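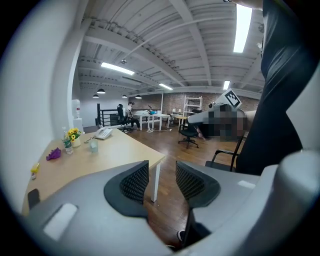 Ticket 67 – right gripper drops out of sync partway through a take
Status: open, then closed, then open again (sorry)
Project: Grillura, student team build
Opened by: me, because I was the one complaining loudest

Okay, so what happens is this. We start a take, both hand grippers track fine, and then somewhere in the middle the right one goes off on its own. On playback the left hand does exactly what you'd expect and the right hand slides about a thumb's width toward the wall, very slowly, like it's on ice. Then it snaps back. The jaw opening is fine the whole time, it's only the position that wanders.

It doesn't happen on every take, which is driving me up the wall. Last night's batch was 96 takes and the log flagged 20 of them. All right hand, never the left. I went through the flagged ones with a big bag of pretzels and couldn't find a pattern in what task we were doing. Pouring, folding, moving the cup, it didn't care.

Stuff I tried first, in the order I tried it:

Restarted the Findska logger. No change.
Restarted the laptop. No change, and I lost my browser tabs.
Swapped the two cables at the hub end. Still the right gripper.
Reran the marker calibration from the club wiki (the long version, with the printed board). Error number came out lower than before and I got very excited! Then the third take drifted again.

After that I had a theory about the overhead lights. The idea was that when the marker cube tips up a certain way it catches glare and the tracker loses the black squares for a bit, then guesses. So I did ten takes with my wrists held really flat and ten more waving around like I was landing airplanes. The flat ones were clean. The wavy ones had four bad ones in there. I closed the ticket at this point and went to get dinner, feeling very smart.

Reopened it when I came back, because Verbeke's team ran their set with everybody's wrists flat and got three drifts before 8 p.m. So glare may be part of it but it's not the whole story.

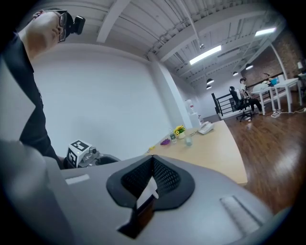
Next thing I looked at was timestamps, which I should have done at the start. Each gripper stamps its own frames, and the logger lines them up afterward. I dumped both files and put them side by side in a spreadsheet. On a good take the two clocks stay within a frame of each other. On a bad take the right one falls behind, nearly 53 milliseconds at the worst spot, and then catches up all at once. That lines up with the slide and the snap on playback. So the tracking might be totally okay and we've just been pairing the right hand with the wrong moment!

It would explain the wavy takes too. Move slowly and a late frame hardly matters. Move fast and you're a thumb's width off.

What I haven't figured out is why only the right. Same firmware on both (I checked, and then I made somebody else check). Same settings file. Best guess is that the right one is writing out extra debug stuff that got left switched on after the Hendside demo in April – there's a line in its startup log that the left one doesn't have. I'd like to turn that off, but the setting is in the shared profile and I don't want to break it for the group that has the kit after us.

Plan for tomorrow is to copy the profile, turn debug off in the copy, and run 20 takes of the fast cup task. If the clocks stay together I'll call it fixed for real. If anyone has a spare hour to hold the second pair of grippers and do the same moves on the old profile, that'd be a really nice comparison. Please keep your takes in a separate folder this time.
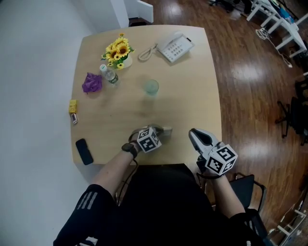
Lemlem Mamo: Go ahead and copy the profile, nothing in there is precious. But check the buffer setting while you're at it. We had a late right hand last semester on the old build and it was the buffer, the debug line was a red herring and cost us a whole evening. Also please don't throw out the 20 flagged takes. If it's only the clocks, we can shift the right-hand file and save most of them. I can do the old-profile runs after 4.

Me again: Oh, that's great, I'd already dragged them to the trash but hadn't emptied it. They're back in the "flagged" folder now. I'll check the buffer on both grippers before I touch debug, and I'll only change one thing at a time, I promise. Leaving this open until the fast cup runs are in.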